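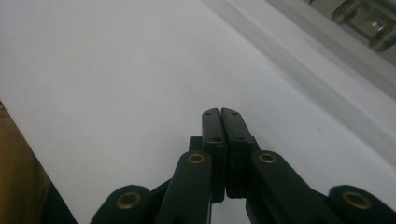

What should you try first on a marked white surface?

Warm water, a drop of dish soap and a soft cloth, and then wait until it dries before you decide it failed. Most of what gets sold for white doors, white shelves and white tabletops is for people who skipped that step.

Keeping White Surfaces White: What I Believe and What I Don't

I have tried a lot of the tricks that go around for this, partly because our place in Dedley came with white everything and partly because I don't trust a tip until I've ruined something with it. A fair number of them go around because they fizz or smell strong. Below is what I kept and what I threw out.

Baking soda and vinegar mixed together

You get foam, and then you get slightly salty water. People take the foam as proof that something is happening to the stain. I cleaned one half of a grimy shelf with the mix and the other half with soapy water, and could not tell you later which was which. Baking soda alone, as a damp paste, does lift tea rings. It is also a mild scrub, so on gloss paint you may trade a ring for a dull patch that shows up every time the sun comes in low.

Melamine sponges

These work, and I wish they were sold with a bit more honesty. They take marks off by sanding, very finely. On a tough baked finish that may not matter much. On a painted wall you can rub straight through the sheen in under a minute, and a shiny spot on flat paint (or a flat spot on shiny paint) is harder to live with than the scuff was. Wet the sponge, squeeze it out, press lightly, and stop when the mark is faint. If you're still leaning on it after 16 strokes, the sponge is not the answer.

Toothpaste

I don't see the point. It's gritty, it dries in the corners, and the stripes in some kinds leave color of their own. If you need grit, use the baking soda paste and save the toothpaste.

Bleach on yellowing

It depends what the yellow is. If it's a film of cooking grease, bleach is the wrong thing and dish soap is the right one. If it's old oil-based paint that has gone yellow in a dark hallway, no wipe is going to bring it back, whatever the label says. Try soap on a patch the size of a playing card. If the cloth comes away yellow, keep going. If the cloth is clean and the patch hasn't changed, buy paint. And never mix bleach with vinegar, ammonia or any other cleaner. I'm sceptical about plenty of warnings, but that one is real.

Spray made just for white surfaces

I bought two bottles, one called Femaleo and one with the label half gone that my neighbor swore by. Femaleo smelled of pears and left streaks. The other left fewer streaks, and I suspect that was because there was less of it coming out of the nozzle. Neither did better than soap followed by a second cloth with plain water. The second cloth is the part people leave out -- soap that stays behind grabs dust, and the surface looks gray again in a week.

Pencil, crayon and ink

Pencil: a clean white eraser, used gently. A dirty eraser makes it worse, so rub it on scrap paper first.

Crayon: I was told to use a hair dryer. It softened the wax, and then I had a wider mark. Soap and a soft cloth took longer but stayed inside the lines.

Ballpoint: rubbing alcohol on a cotton swab, tested somewhere hidden. It takes off latex paint too if you're stubborn about it, and I was.

Black scuffs from shoes and chair backs: try your dry thumb first, then the eraser. A lot of it is rubber sitting on top.

The cloth

Igor Czerwiński, who painted our kitchen and has opinions, told me that most scratches on white doors come from the cloth. I didn't believe him. Then I ran my hand over the old towel I'd been using and found dried plaster in it. I now keep 4 cloths for this job only and wash them without fabric softener, which seems to leave a smear. I haven't tested that one properly.

How often

I've read that you should do the whole lot every week. We wipe around the handles and switches when they look bad and do the rest every 3 months or so, the last time in October. The wall hasn't complained. The top of the fridge is another matter, and a sheet of newspaper up there that you swap out now and then saves more work than any spray I've bought.

When to stop

If you've tried soap, eraser and a light go with the damp sponge and the mark is still there, leave it overnight and look at it in the morning from where you normally stand. I've given up on three marks that way. I couldn't find one of them again when I went back to paint over it.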